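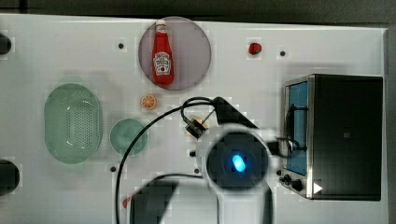

The Student Robotics Club at Restau College has reached the final of the Michailidis Schools and Colleges Automation Challenge, which will be held in December. The team's entry, named Stistel, is a kitchen task in which a robot arm must pick up toy food and tableware and set each item where it has been told to. The practice table is laid out with a plate, a ketchup bottle, a slice of orange, a green colander and bowl and a toy toaster oven, so that the gripper has to deal with items of very different shape and size.

News > College life > Clubs and societies

The club was formed by students on the Level 3 engineering course and now has 56 members. It meets in the Baker Building after lessons, and members work in small groups on programming, arm control and the written report which every finalist must submit. The report counts towards the final mark and may not be longer than 1470 words.
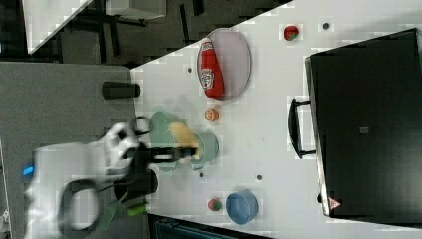
Preparation for the final began at the start of term. Students have so far recorded 2503 practice runs, each of them entered in a shared log with the starting layout and the result. Of these, 311 were made with the layout published by the organisers for the final — the remainder used layouts chosen by the students themselves.

Zoila Cuervo, who leads the programming group, said: "We move things between runs so that the arm does not simply repeat what it did last time. It makes for slow afternoons, but the log shows us where we need to do more work." 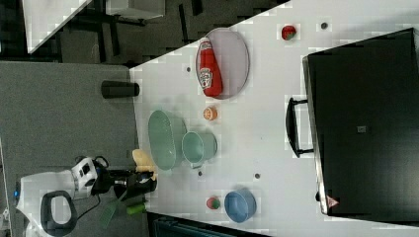
Reading time: 2 minutes

Gudrun Vogler, Head of Engineering, congratulated the team on its place in the final. "The students have planned this work with care and have kept proper records throughout," she said. "The college is very pleased to support them."

Five students will travel to the final with Ms Vogler and the workshop technician, Volker Stüber. Each team will be given two timed attempts, followed by questions from the judges. Students who wish to join the club in the new term should speak to Mr Stüber in the Baker Building before 4.30pm.

Last updated: November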